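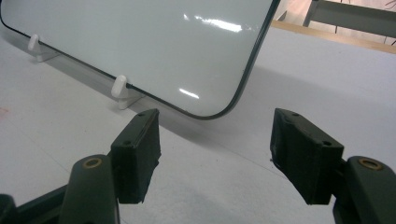
Wudlow wrote back overnight: try lighter pressure first, and log every stroke, even the ugly ones. Great tip!

Status: open
Updated: December 30, 2024

Problem
Eraser skips on loopy marker lines, and the board wants to slide when I push. I love this build, but 3 passes still left ink in August.

Tried so far
1. Slower stroke, left to right, eraser held flat in the right gripper.

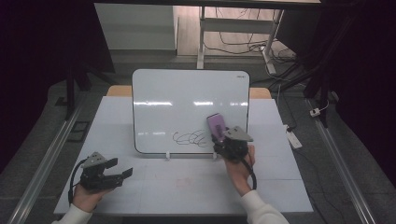

2. Grip force down to 32 in the Lomley settings. Much smoother feel!
3. Left gripper bracing the frame. Still testing, will post the log tonight.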